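Nonance shift-register relay driver

Firmware library for the Nonance relay board. The board switches up to 48 relay channels from a microcontroller over three lines: data, clock and latch. A fourth line, output enable, is optional but should be wired if the relays must stay off during reset.

Requirements

5 V logic supply
Separate coil supply, common ground with the controller
2,000 bytes of free program memory

Installation

Copy the nonance folder into your libraries directory and restart the editor. Older copies must be removed first – the header names have not changed and the compiler may pick up the wrong one.

Usage

Call begin() with the three pin numbers, then set(channel, state) for each change. Nothing reaches the outputs until update() is called. Channels are numbered from 0, starting at the board nearest the controller.

allOff() clears the buffer and latches at once. It does not wait for the minimum switching interval, which is 300 ms by default and can be changed with setInterval().

Known issues

Channel 19 may latch late if update() is called from an interrupt. Call it from the main loop.
Ribbon cables made for the Fallico adapter have data and clock swapped. Use the SWAP_LINES option in config.h.
The Sharifi bootloader drives the latch pin high for a short time at power-up. Wire output enable if this matters.

Maintainers

Concetta Cocco (library), Natalina Caputo (board files) 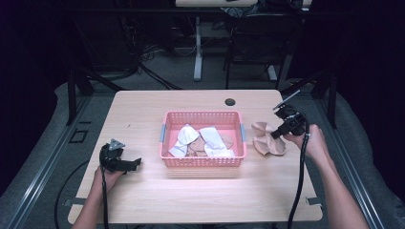
Gultstead, September 2, 2018

Release notes: setInterval() now accepts zero. The shift routine added in April is the default, and the old one has been removed. Board files are unchanged.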